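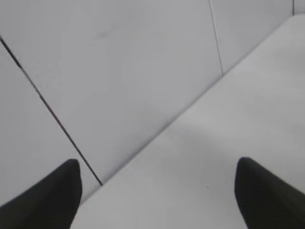

Last updated: October

Botar recording kit, two-arm version
Review by Mahnaz Talebi

We bought the Botar kit to collect demonstrations for a bottle-handling policy. It came with wrist camera mounts, a foot pedal, a sync box and a licence for the recording software. The arms and grippers are not included. Our price was $400 above the single-arm version, and the extra money goes mostly to the second mount and a bigger sync box.

I used it for two weeks with Jozef Claeys, who did most of the operating. We kept 144 episodes.

Setup

The mounts went on in a morning. The bracket has a tilt adjustment with no scale marked on it, so we set the angle by looking at the live view until both fingertips sat in the bottom corners, then marked the position with a paint pen. Do this before recording anything. If the bracket slips partway through a set, the wrist views from before and after won't match, and the software does not check for it.

The manual covers one arm properly and gives the second arm half a page. It says to repeat the steps and swap the port number. It leaves out that the sync box needs a restart after the swap. Balthasar Hollenstein found that by trying it. Drastitz, the dealer, confirmed it by email the next day.

Recording

One press of the pedal starts an episode, a second press ends it, and a long press throws it away. The long press is the best thing in the kit. Operators discard more bad takes when it costs them nothing, and our set was cleaner than the last one we made with keyboard shortcuts.

Joint positions, gripper opening and all camera streams go into one file per episode. I checked the timing by opening and closing a gripper sharply and comparing the recorded opening with the video. They lined up well enough for us. A team doing fast motions should check it more carefully than I did.

The weak spot is labelling. Each episode gets one free text field, and the text does not carry over to the next episode. After a long afternoon we had "bottle left", "left bottle" and "bottle L" for the same task. Vasanthi Kumarasinghe wrote a script to tidy them. A pick list would have saved her the trouble.

Exposure is on auto by default. With a pale table and pale walls the wrist view went dim and bright as the black fingers opened and closed. Lock it. The setting is under Advanced, second tab, and it goes back to auto after a firmware update. 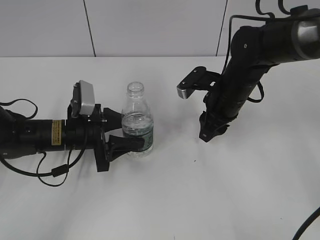 Should the idle arm be recorded when only one arm is doing the work?
Record both. The idle arm's joint values add very little to the file size, and a policy that controls two arms needs examples of one staying put while the other moves. Leave it in the same sort of pose you would want it to hold when the policy is running.

Support and spares

Replies from Drastitz came within a day. A spare bracket took longer and arrived with the wrong screws. Cable clips are not supplied at all, and you will want a bag of them. The camera cable needs slack at the wrist, but too much slack hangs low enough to catch on things.

Compared with the Sutter logger

We used the Sutter logger before this. Its file browser is better and it can trim the ends off an episode, which Botar can't do. It handled the second arm as a separate recording that had to be joined up later, and that took more of our time than the recording did.

Verdict

Worth the price for two-arm work. For one arm I would stay with Sutter. We are keeping the kit and starting on cap removal next, with the exposure locked.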